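Work cell budgeting

Work cell budgeting is the planning of money, floor space and time for a robot station before anything is ordered. It covers the arm, the gripper, whatever the arm bolts to, the trays and crates it works with, and more and more often a simulated copy of the station built first. Also called cell costing. Not the same as line budgeting, which deals with several stations at once.

Overview

Most first budgets are written around the arm. Arm price is easy to get, one phone call. The rest is spread over small suppliers and often gets left out: finger pads, clips, base plates, mounting block, crate inserts. The Skuluditz worksheet, used by a lot of small bottling and packing shops, puts these under "contact parts" and asks for them before the arm is even named. Gripper opening is the first line. It has to be checked against the widest item the station will handle, plus clearance on both sides.
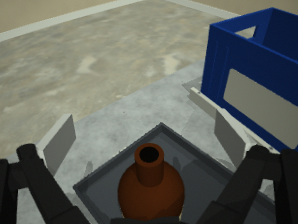

Finger pads open on either side of a round-bodied vase, simulated cell.

A gripper that is too narrow is the most common reason for a second purchase order. Too wide is less of a problem, but the open fingers can hit a crate wall on the way in. Check both numbers.

Simulation line

Building the cell in software before buying is now a normal budget item. At Woltholm the simulation line for a single bottle-to-crate station was $2,183, mostly hours for modeling the table and containers. Reinaldo Leite, who wrote the plan, charged it to engineering and not to equipment, so it does not show up in teh final station cost. This makes comparisons with other shops hard.
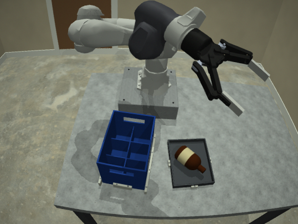
Containers are budgeted by slot, not by piece. One crate design, one tray design, then spares of each. A six-compartment crate with divider panels, two columns of three, gives six drop positions per crate change, and the crate change is where the labor cost sits. Plekutano lists its divided crates at $453 a set with the base plate included. Plain crates are cheaper but the bottles lean, and the program has to allow for it. Spares should be the same batch if possible – handle slots and wall heights vary a little between runs.

Mounting and floor space

Pedestal, table, bolts, leveling. Usually quoted together, should not be. A pedestal bought with the table is drilled for one arm family and changing arms later means a new block. Woltholm paid $1,663 for table and pedestal as one item and could not split the invoice when the pedestal had to be swaped.

Reach is measured from the center of the base to the far corner of the farthest container, at the height of the gripper when it is open and pointing down. 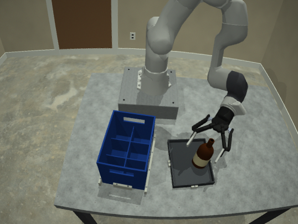
That figure is nearly always longer than the one taken on a flat drawing, and it decides the arm size. Going up one arm size late in the plan also moves the power supply, the guarding and sometimes the floor anchors. Leave room for the door swing and for a person with a cart. Outlets too. Extension cords are not allowed under most site rules, so a new outlet goes in the budget if the nearest one is too far.

Timing

Arms ship late in the year when orders bunch up. Plans closed by September generally get delivery before the year-end freeze. Later than that, expect a gap, and budget for the manual station to keep running through it. Contact parts can be ordered early and stored.
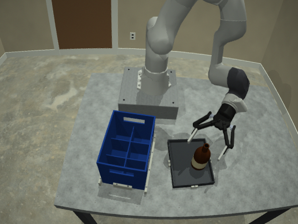
Valquíria Holanda has argued that the order of the worksheet is wrong for small shops, and that contact parts should wait until the arm is confirmed, as her own shop ended up with $752 of finger pads that fit nothing it owned. Later versions of the worksheet add a "returnable" column next to each contact part. The Hordiienko template keeps the old order.

Common omissions

Spare fingertip pads
Crate base plates and clips
Operator training, second shift
Shipping on the pedestal (heavy, often quoted seperately)
Software renewal after year one

See also: Gripper selection; Divided crate; Reach study; Pilot cell

Last edited 7/25/23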